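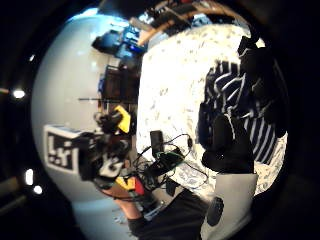 Attachment 1: cables on the spare bed, white speckled bedspread

Ticket 607, opened 04/09/2021
Product: Trimisgate cable tidy kit
Status: waiting for customer

Hi again! I've done what you suggested and got all the leads out onto the bed so I could see what I'm dealing with (the bedspread is white with little grey speckles, so black cables show up a treat). As you can probably tell, it's still a right tangle. The small black box with the green cable is the bit I keep losing, and it's half under the wires again.

Tried so far:
- shook the whole lot out and started from the loose ends. Got two free, then lost my place.
- used the short ties from your kit. They're too small once you bundle more than a few thin leads, and one snapped.
- looked for the long ties, the 300 mm ones on your Ulbridge page. Not in my box, though the leaflet says they should be.

So, could you send the long ties? And does the Trovville pouch fit a bundle this size, or do I want the bigger one? I'd like the green cable kept apart from the black ones if there's a pocket for it.

Update, same evening: found a tie down the back of the bed, but it's another short one! Leaving everything spread out until I hear from you.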